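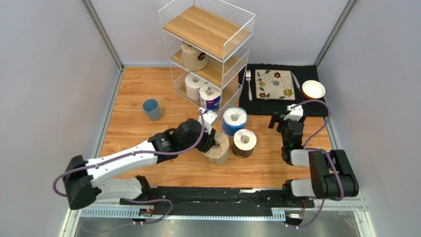 Chapter 5

Building the Two-Arm Cell

In Chapter 4 you got one arm moving on a bench clamp. It could reach a point, close its fingers, and come back to rest. This chapter puts two arms on one base, with walls around them and a work surface between them. By the end you will have a cell that holds its measurements from one session to the next and that two people can service without taking it apart.

The build follows the one Thilini Wickramasinghe and Yuto Hayashi put together in the Saha shared workshop in January. Theirs went through two versions. The first had each arm bolted to its own plate, and the plates crept apart whenever somebody leaned on the table. The second used a single rail along the near edge, and that is the version covered here. If you are working at home, the same layout fits in a spare room or a garage, provided the floor is level and the room has a grounded outlet.

What you will learn

How to square a frame made from aluminum extrusion
How to mount two arms on a shared rail and record where they sit
How to route cables so they do not catch when a joint folds
How to choose objects and a layout for a first sorting task
How to write a log entry that another builder can use

Before you start

You need the two arms from the parts list in Appendix B, fully assembled and tested one at a time. Do not mount an arm that has not passed the joint check at the end of Chapter 4. Finding a bad joint on the bench takes a few minutes. Finding it on the rail means pulling the cables and starting the alignment over.

Set aside two evenings for the frame and one for the arms. Read Section 5.3 on the stop switch before you connect power to either arm. The stop switch must cut power to both arms together, and you must be able to reach it from where you stand.

5.1 Planning the space

Start with the table, then the arms, then the walls. Many builders do this in the opposite order and end up with a wall where an elbow needs to go.

An arm needs room in front of it and also beside it. When the gripper reaches for something close to the base, the elbow has to fold, and it often folds outward. Put the arm on the bench, bring the gripper in as near to the base as it will go, and mark where the elbow ends up. The side wall goes outside that mark. Do this for both arms even if they are the same model, because the right arm will not always be asked to do what the left arm does.

The area that both grippers can reach is called the shared zone. In a small cell it may take up most of the table. You will want it for tasks where one arm hands something to the other. You also have to protect it, as the arms can hit each other there. For the first exercises in this chapter, only one arm at a time is allowed to move in the shared zone, and the other holds its position.

Plain walls in a pale color are worth the trouble. They keep the background the same for the camera, whatever is going on in the rest of the room. Toivo Tikkanen's early cell at Flaltport had open sides, and his object finder picked up coats, chair backs, and once a bicycle wheel.

The first task in this chapter uses household goods: rolls of toilet paper in different wrappers, a wire shelving unit, a cup, and a few pieces of tableware. They are cheap and easy to replace. The rolls suit a beginner's gripper well. They are light, they stand up by themselves, and they give a little when squeezed, so a grip that is slightly too strong does no harm. Different wrappers let you test whether your program can tell one roll from another. The tableware is harder. A fork lies almost flat on the mat, and the fingers must come down close to the surface to pick it up. Leave it until Section 5.6.

Keep a build log from the first day. Write down each measurement when you take it, and note which tool you used. A usable entry looks like this:

6/2/26. Rail remounted after base panel was removed. Left end of rail to left wall, 194 mm, steel rule. Both arms returned to rest position. Cables checked through full elbow fold, left and right. M. Mridha.

Notice that the entry gives the reason for the work and the name of the person who did it. Six weeks later, both will matter more than you expect.

Check your tools against the list in Table 5.1, clear the bench, and go on to Section 5.2, where you will cut and square the frame.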